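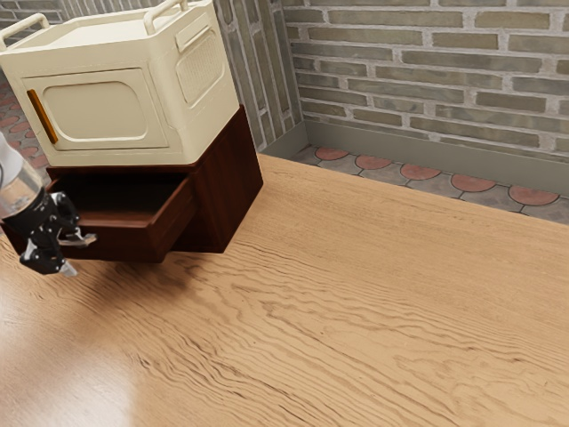 Simulated drawer task: keep the demos where the arm bumps the cabinet?

Posted in Data Collection, 2020-12-11

Urkton

I am collecting demonstrations in simulation for a small imitation learning project. The task is closing a drawer. There is a little wooden cabinet on a table with a microwave or toaster oven type of thing on top of it, and the drawer starts open. I steer the arm with a hand controller and the simulator records joint positions, gripper state and one camera view. The policy will get the same camera view and the joint positions, nothing else.

So far I have 300 demos. In a fair number of them I did something untidy. Sometimes I touched the front of the drawer too near one end and had to back off and try again. Sometimes the side of the gripper knocked the cabinet and moved it a little. In all of them the drawer ended up shut, so my success check passes them.

I have two things I can't decide.

First, should I throw out the untidy ones? If I keep only the clean ones I lose a large part of the set and will have to record more.

Second, the cabinet is always at the back of the table on the left, and the table and brick wall are always the same. I change the cabinet position by a couple of centimetres each time but the textures never change. Is that enough, or will the policy just learn this one room? I don't plan to move to a real arm yet. I only want it to work in the simulator with the cabinet in different spots.

I did a first training run on the whole set. It gets to the drawer most of the time and then often stops just short of the front panel and stays there.

Zomlow

Don't throw them all out. Sort them into two groups first.

The ones where you missed, backed off and tried again are useful. Your policy is going to miss as well, and if it has only ever seen perfect approaches it has no idea what to do from a bad position. Keep those. The only thing I would cut is long pauses while you were thinking. Go through the recordings and remove any stretch where the arm hardly moves, apart from a few steps at the end after the drawer is shut.

I think those pauses are also your stopping problem. Most people slow down and hover just before contact when they use a hand controller. With one camera it is hard to judge the depth, so you wait there, and the recording fills up with steps whose action is next to nothing. The policy sees the gripper in front of the drawer and copies what you did most often in that position, which was to wait. We had the same thing with a cupboard door in August. Trimming the pauses fixed most of it with no new recording at all.

The ones where you knocked the cabinet I would drop, unless the knock is very small. The simulator lets you shove furniture in ways you would not want copied, and your success check only looks at the drawer. Add a second check on how far the cabinet has moved between the first step and the last and let that do the sorting. Watching them all by eye takes ages and you get less strict as you go on.

On position, a couple of centimetres is too little. Move it by 20 or more and turn it a bit as well. Leave the textures alone for now if you are staying in the same room.

Vendton

just get more data. 300 is nothing. we have 1,981 for one task and it still fails sometimes

Fernandes

I agree with most of what Zomlow wrote, but check the starting position of the arm before you record anything else. If it always begins in the same pose, the first part of every demo is nearly identical and you learn very little from it. I start from 6 different poses, picked at random, and add a small random offset to each joint.

Also vary how far open the drawer is. If it is always open by the same amount, the policy can learn to push for a fixed distance and then stop. It will look fine until you test it with the drawer half open.

One camera may be a limit here. From the side and above, the gripper can be touching the front panel or a finger's width away from it and look much the same. If your simulator allows a second camera on the wrist, turn it on. If you saved the full simulator state with each demo, you can play the old demos back and render the new view from them. If you only saved the joint positions, it may still work, but check that the drawer ends up shut in the replay before you trust it.

For testing, fix a list of cabinet positions now and never record demos at those positions. Otherwise you can't tell whether a change helped.

Urkton

Thanks. I did save the full state, so I will try the wrist view.

I wrote a quick script to look for pauses and there are a lot of them, nearly all just before contact. I have set it to cut anything where the arm stays still for longer than 2 seconds. I'll retrain on the trimmed set before changing anything else, then record new ones with the cabinet moved further and the drawer open by different amounts.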